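Opinion | Repair & Reuse
Last updated May 25, 2023

The Hurkari teardown package costs $1,211 a month on a two-year term, and Vindmont, the firm that leases it, would like small refurbishers to think of that as a wage. I've been through the contract twice. I don't think it's a wage. A person you pay can move the pallets when the courier turns up early.

What you get is an arm, a fixture plate, the software and 55 "supported" desktop models. Supported is a generous word. It means the arm has been taught where the parts ought to be. Anyone who has opened an old office tower knows how far that gets you once someone has swapped the power supply or jammed in an extra drive.

Feng-yi Chang, who runs the bench at Pakside, had the package on trial from December. She was fair about it. The arm is patient and it doesn't lose its temper with a stuck latch. But her staff still took the side panels off and laid every tower flat before it could start, and none of that labour shows up in the brochure's savings chart.
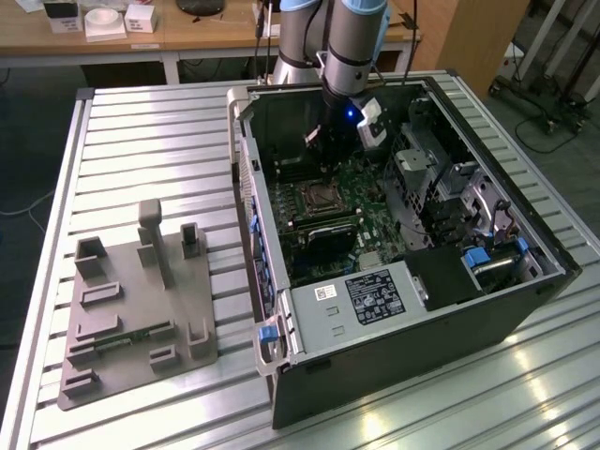
Would a shop handling 56 towers a week get its money back?
Only if the machines are nearly all the same model, and the donated ones never are.

Vindmont's answer is the Yu add-on, which is meant to recognise layouts it hasn't been taught. It's priced separately and there was no firm delivery date in the copy I read. I'd want that in writing before signing anything, along with a way out after the first three months. Pakside asked for both and is still waiting to hear back.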